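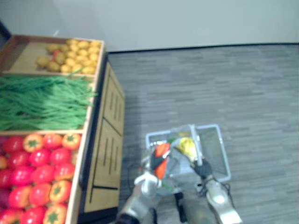

Grastetti produce set, two-arm basket task, head view.

# Grastetti Produce Handling: collection rules and data card

Version 2. Applies to all recordings made from October onward. Earlier recordings follow the old rules and are kept in a separate folder named `v1`.

## What is in the set

The set has 300 episodes of a two-arm robot picking vegetables and fruit out of wooden display bins and placing them in a clear plastic basket. Each episode has a head video, two wrist videos, joint positions, gripper state, and a one-line text instruction. Recording was done by Lobo operators. Labels were checked by Nukum.

The longest episodes run nearly 14 minutes. Most are much shorter.

## Rules for the display

- Stock the bins before the operator takes control. Do not reach in during an episode.
- A bin may hold more than one kind of produce. Tomatoes and persimmons may share a bin, and the label must then name the item that was picked, with no bin number.
- Leave a stray item where it is once recording has begun. Note it in the `stray` field.
- Part of a bin floor may show. Refill between episodes if the instruction calls for a full bin.
- Long items such as green beans can lean over the rim. They may not hang down to the carpet.

## Rules for the basket

The basket can start on the floor or in a gripper. Write `floor` or `held` in the `basket_start` field. These are different tasks and we score them apart.

When the basket is on the floor, keep it clear of the cabinet base so that the wrist can turn. When it is held, the fingers close on the handle, never on the rim. The other arm does the picking. An operator who needs to change hands must set the basket down first.

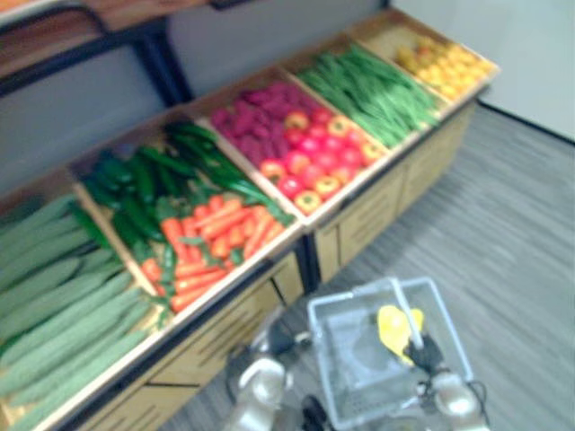
Basket held by the handle, one yellow item inside.

Release items low, inside the basket walls. A drop from above the handle counts as a fault even if the item lands in the basket. Tomatoes get bruised quickly, and bruised stock has to come out of the bins at the end of the session.

## Labels

Use the 32 names in `items.txt` and no others. If you can't tell what an item is from the video, use the parent name:

 yellow item, unclear -> yellow_produce
 zucchini or cucumber -> green_long
 radish or beet -> red_root

Don't guess from the instruction text. The operator may have picked the wrong thing, and we want to know when that happens. Wrong picks stay in the set with `success: 0`.

## Wrist video

Wrist video is kept for the full episode, including stretches where no produce is in view. Do not trim it. Blur from arm motion is fine. Blur from a dirty lens is not, so wipe both lenses before each session.
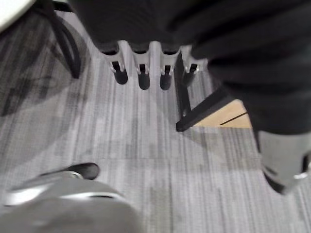
Grastetti Technical Notes, No. 14, p. 2

Furniture can show up in wrist views, mostly chair and table legs. Tag these stretches `furniture_in_view`. The tag is used when splitting the data, and a model trained without them tends to do poorly in an ordinary room. Fingers that fill a large part of the view need no tag.

## Stopping

Stop the arms if a person steps past the end of the display, if a cable pulls tight, or if a gripper touches wood and keeps pushing. Mark the episode `aborted` and save it. Aborted episodes are left out of the 300.

## Known problems

- Gripper state lags the video slightly in some early episodes.
- `green_long` is overused. A second pass is planned.
- The Emon loader reads `basket_start` as a number and fails. Convert it to text first.

## Use

Free for research and teaching. Keep this file with any copy of the data.

Related
Wrist lens cleaning and checks
Converting v1 episodes to v2
Emon loader: install notes
Item names and parent names

Contact the Grastetti data desk | © Grastetti | Back to top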